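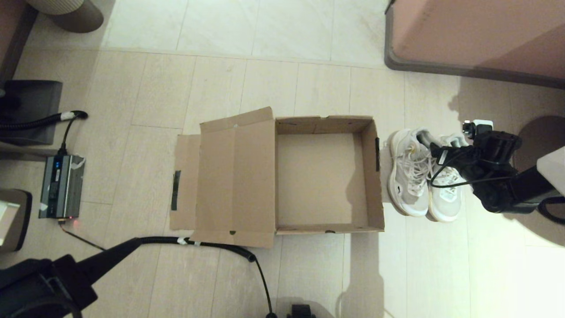 3.2 Participants and home exercise program

Patients were recruited from two outpatient clinics in Cabrera between the first visit after ankle sprain and the end of the second week. Of 787 records screened, 291 met the criteria and agreed to take part. Nieto and Salazar used the same criteria in their earlier work, with one difference: we accepted also patients with a previous sprain of the other ankle.

All patients received the home program of the Jurnon clinic. It consists of calf raises, single-leg standing and stepping over a low object, done once per day. The load was increased by the therapist at each visit - never by the patient alone.

Figure 1. Objects of daily life on the floor: an open cardboard box and a pair of white sneakers.

Pain was marked by the patient on a line of 100 mm. Walking distance was measured on a flat corridor of 400 m, in the patient's own shoes and without a brace. The two assessors did not know the group of the patient. When a patient missed a visit, the last value was not carried forward, and the visit was treated as missing in the model.

Data collection was closed in September. Four patients changed clinic during the study - they were analyzed in the group to which they were first assigned.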